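Home | About | Sessions | Projects | FAQ | Contact

Search this site
Enter keywords Go

Table Setting Project: Frequently Asked Questions
Posted in February by the Zumora Robotics Club web editor

What is this project?
It is the club's main student project for the spring. Teams program a two-armed robot to handle ordinary kitchen things on a table. Each team picks a task, such as moving a plate from one cell to another, and works on it until the end-of-term showing at Bokdale.

Who can join?
Any student who has finished the club's beginner class. You do not need your own laptop. If you have not taken the beginner class, you can come and watch, but you cannot run the arms.

How big are the teams?
A team can have up to 6 students. We take 9 teams each term. If there are more sign-ups than places, we keep a waiting list in the order the forms came in.

Do I need to know how to program?
You need what the beginner class covers: variables, loops, and how to save a position and call it back. Everything after that is taught as you go. Students who already write Python can use it, but the buttons on the teach pendant will get you through the first task.

What does the work look like?
Most sessions are spent at the table. The top is covered in brown paper and marked off with blue tape, and tasks are written in terms of the taped cells. Plates are the usual first object.

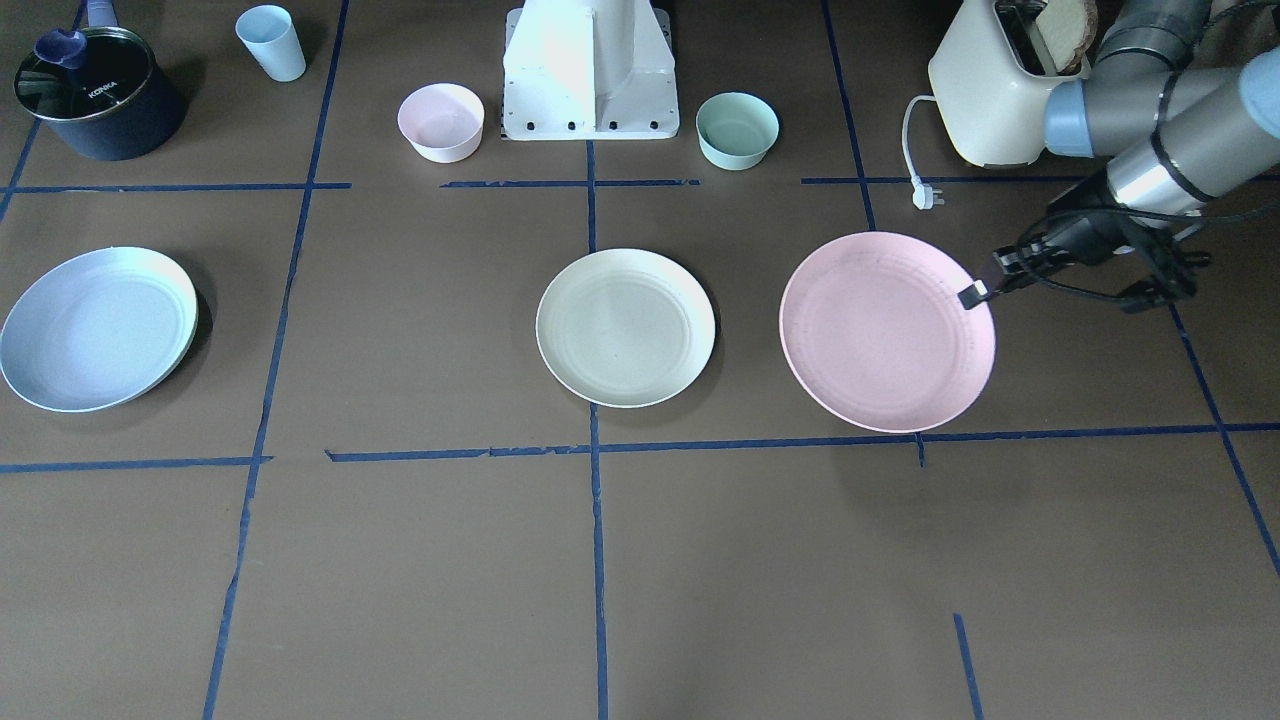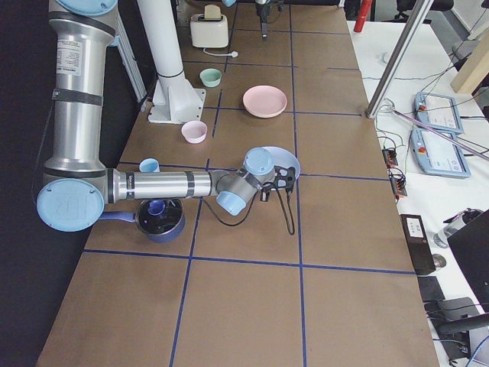

Plate work on the taped table. Both pictures show a gripper at the rim of a plate.

Why plates first?
They are harder than they look. A plate is low and wide, so the fingers have to meet the rim at a good angle. Students who get a plate right usually have an easier time with bowls and cups. The pot comes later, and the toaster is left for teams that finish early.

Can we bring our own objects?
Yes, if they are clean, have no sharp edges, and weigh less than 200 grams. Show them to the instructor before you put them on the table. No glassware from home, please.

Can we move the tape?
No. All teams share the same grid, and saved positions depend on it. If a strip is peeling, tell the instructor and it will be replaced along the same line.

Is it safe?
Keep your hands off the table while an arm is moving. One student on each team is assigned to the emergency stop for the whole run and does nothing else. Tie back long hair and leave loose sleeves at home. Anyone who reaches in during a run sits out the rest of that session.

How is the project judged?
At the showing, each team gets 9 minutes at the table, including setup. Judges score whether the object ends up in the right cell, whether anything else was knocked or shifted, and how well the team explains its program. Speed is only used to break ties. The scoring sheet is in the Gesta handbook, which every team gets at the first session.

What if our program fails at the showing?
You may restart once. The second try counts in full.

Is there a fee?
No. The Kettani fund pays for table time and supplies.

How do I sign up?
Fill out the form on the Sessions page. Forms for the next term open in February.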